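Speaker notes – "Looking after a two-arm table cell"
Nelli Tikkanen, Pliltomby workshop evening, April 20, 2019

Opening (keep it short)
Good evening and thank you for coming. My name is Nelli and I take care of one cell at Pliltomby. I did not design it. I set it up in the morning, I clean it, and I repair it when it stops. Tonight I will talk only about this daily work. Hnat Hutsuliak wrote the control program, so please keep the software questions for him.

The job of the cell is a sweeping task. Two arms, one table, one dustpan, one brush, and some small things to pick up and throw away.

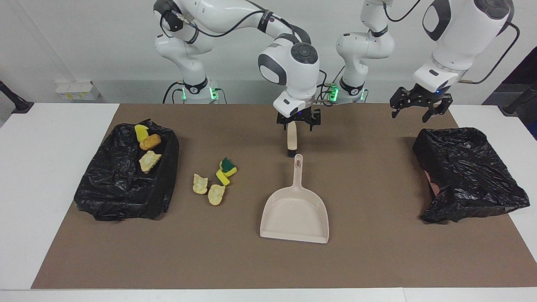

Cables are the first thing I check, before the power is on. I move every joint by hand through its full path and I watch where the cable goes. A loop must be long enough for the wrist to turn, but it must not catch on the gripper. On our arms the black cables loop along the white casing, and one hangs down quite low from the upper part of the arm, so you see why I look at this every day. After the cables I switch on and wait for the green lights at the foot of both bases. If one base is not green, I do not start. I go back to the plug and begin again.

(Pause. Ask who has broken a cable. Wait for hands.)

Grippers
The fingers get dirty faster than you expect. I wipe them with a dry cloth at the end of each shift. No oil, please! In June we had a new person who used a little oil, and then the brush slipped for the whole morning. The finger screws we check after every 100 cycles. We write the number in the Nidomton log book, and my colleagues are now used to it.

If the grip is weak, do these things in this order:
Clean the fingers.
Check the screws.
Run the open and close test 4 times.
Only then change the force value.

Most people go directly to the force value. I did the same in my first weeks, and I lost a good handle this way.

Table and mat
The mat must lie flat. When it moves, all the taught points are wrong by the same distance, and the brush comes down in the wrong place. I mark the corners with a pencil on the table.

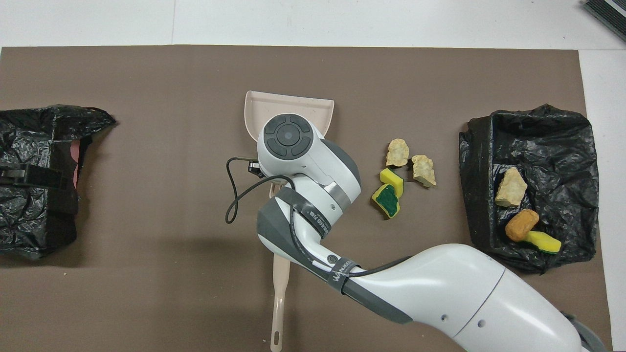 Arm over the dustpan, with a lined bin on each side of the mat.

The bin liners need care also. Loose plastic can stand up in the path of the arm, so fold it over the rim and press it down. Last winter we had 114 stops in the log, and 72 of them came from a liner or from the mat. Not one was a motor. I was a little ashamed, to be truthful.

(Show the Lindqvist torque key here and pass it to the first row. Ask to have it back.)

Spare parts
I keep one set of fingers, one cable and one wrist cover in a drawer near the cell. The drawer list is on the handout – please take one from the chair by the door.

Questions now. If there is a question about price, send them to the Dovosex table in the hall.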